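Dahlgren Community Orchard: where we are
September 18, 2019

Hi Torbjørn,

Well, what a summer! The Tralmont slope is finally planted, all but the two end rows, and the new pears have taken better than I dared hope (the plums are sulking, but plums do that). We picked 1,631 pounds of early apples, and 700 of those went straight to the food pantry on Rirkura Street.

Money
We've spent the grant on trees, fencing and the drip line. The fence ran over, so I moved a little from signs. Alvar Granström has the receipts if you want them sooner than February.

Hands
Five new people signed up for the fall pruning class, which makes it full! I'd love to run a second one. 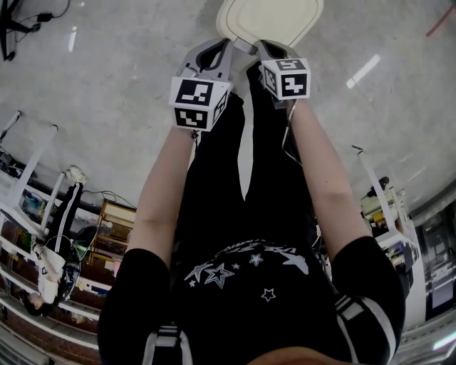
Still to do
Mulch before frost, fix the lower gate, and get a quote from Nedance for the cider press. Could you tell me if the press can come out of next year's money?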